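# Balerum Cutting Policy – Method Summary

Balerum is a learned control policy for food preparation tasks in which the item changes shape as work proceeds. It was developed at the Clodwood laboratory under Intan Ong and Kwame Kyei, and is supplied as a research package for single-arm workcells.

The policy was trained on 953 demonstrations. Evaluation covered 184 trials with produce that did not appear in training. 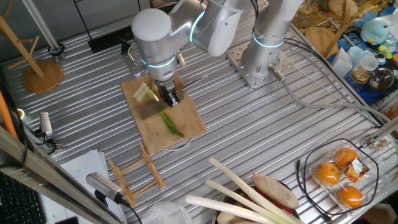

*Workcell with knife held in the gripper over the cutting board; green onion task.*

## Method

Balerum predicts a short sequence of blade positions, carries out the first part of it, and then plans again. Two inputs are used: a view of the whole table and a close view from the wrist. Each is encoded separately before the two are combined. 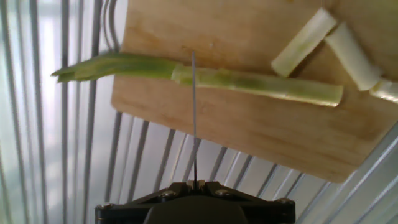 Estimating the remaining length of the item is the main purpose of the wrist input. A green onion is a demanding case. The pale stalk has a blunt cut end that is easily located, while the dark green tops split into flat strands and can extend past the edge of the board. The policy therefore measures from the cut end – the leaf tips are given a lower weight.

## Package contents

- Trained policy weights, version 3
- Evaluation protocol and scoring sheets
- Calibration guide, prepared by Teresa Cronin

Requests for access should be addressed to Celeste Meireles, Clodwood, Room 315.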